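Category: Company News | Safety Notices
Print this page | E-mail this release

Feltar Calls In Trateo Hand-Held Grippers After Trigger Fault at Dolness Workshop

DOLNESS – Feltar, which makes the Trateo line of hand-held grippers and runs the recording workshop in Dolness where so many of our friends and neighbors have come to work with them, is asking every customer to stop using the current Trateo gripper until its trigger return spring has been inspected and, where needed, replaced. The inspection is free, the shipping both ways is on us, and we would be very grateful if you would read this notice through to the end, even if your own grippers seem to be working perfectly well.

The matter came to light on a Saturday morning in March. One of our collectors was partway through a session when the jaws of the gripper in the right hand closed on a strap and did not open again when the trigger was let go. The collector reached over with the other hand to free it, as most of us would have done, and the spring let go all at once. The result was a pinched fingertip and a sore knuckle. We are glad to report that the collector was looked after right away, needed no stitches, and was back at work the next week, though we would much prefer that it had never happened.

Khang Bùi, who leads hardware at Feltar, took the gripper apart that same afternoon and found that the spring behind the trigger had begun to deform where it sits against its post. With a fresh spring, the trigger comes back by itself. With a worn one, it can hang partway, and the jaws stay shut or close late. All the grippers in the workshop were then opened up, and 15 of them showed the beginnings of the same wear, including some that had given no trouble at all.

"I had one of those 15 on my own desk, and I'd been using it the day before," said Bùi. "It felt fine to me. You really can't judge this one by feel, so please don't try – send it in and let us look at the spring."

A gripper that opens late is a problem for the recordings too. The robots that learn from our sessions copy the timing of the human hand very faithfully, and a jaw that lags behind the trigger teaches a robot arm to hold on when it should be letting go. Our data team has set aside 2,136 recordings made with the affected units. None of them will be released to customers until each one has been checked against the trigger log, and customers who already have recordings from the same batches will get a list of them by e-mail. An arm trained on those recordings should be run at reduced speed, with people standing clear of it, until that list has been gone through.

Customers are asked to take the following steps:

Stop using the gripper and take it off its wrist strap.
If the jaws are stuck closed, leave them closed. Do not pull them apart by hand and do not pry at the trigger.
Write to the Feltar service desk with the number of grippers you have, and a padded mailer will be sent to you.
Keep any recordings made with the gripper, but mark them so they can be found again.

Repaired grippers will carry a heavier spring and a small stop that keeps the trigger from traveling past its seat. We expect to return each one within 30 days of receiving it, and sooner for anyone who has only one pair to work with. The repair has been tested by the people at Ông, the small machine shop down the street that cuts our metal parts and has been patient with us through a long month of phone calls.

Gripper work at the Dolness workshop:

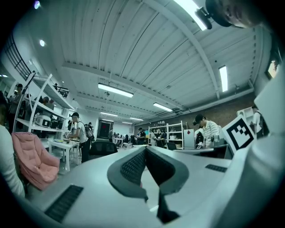
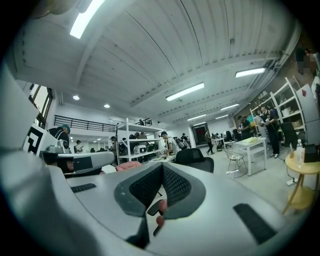
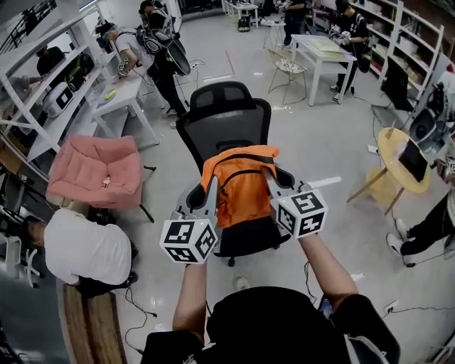
Feltar has also taken the occasion to go over the rest of its safety practice, and there was more to find than a spring. Pornthip Mahawong, our workshop manager, went back through two years of the incident book and read every entry, down to the spilled coffee, and what came up again and again was feet and cords. A collector with a gripper in each hand is watching the jaws, and quite rightly so. In the last of the three pictures, where the grippers are on either side of the orange backpack on the office chair, there are thin black cables running over the gray floor and a power strip lying toward the lower right, and that is just the sort of thing her new floor rule covers. Cords are to be run along the walls or taken overhead wherever they can be, and taped flat where they can't, and power strips are to be fixed under a table and off the floor. A walk around the room to check for them now comes before every session.

"People come to us to pack a bag or fold a shirt, and they trust us that it's as safe as doing it at home," said Mahawong. "I want them to be able to think about the bag. The floor is my job, and I should have been stricter about it."

Sessions in Dolness are continuing on a shorter schedule with grippers that have already had the new spring. Collectors whose sessions were canceled are being paid for them in full, and anyone who felt a trigger hang or stick at any time, even once and even if it seemed too small to mention, is warmly encouraged to stop by the front desk and tell Pornthip or Khang. Several of you already have, and two of those conversations led us straight to worn springs.

About Feltar
Feltar designs and builds hand-held grippers and records everyday tasks for teams that train robot arms. Its office, repair bench and recording workshop are in Dolness.

Shares: 30 | Comments: 2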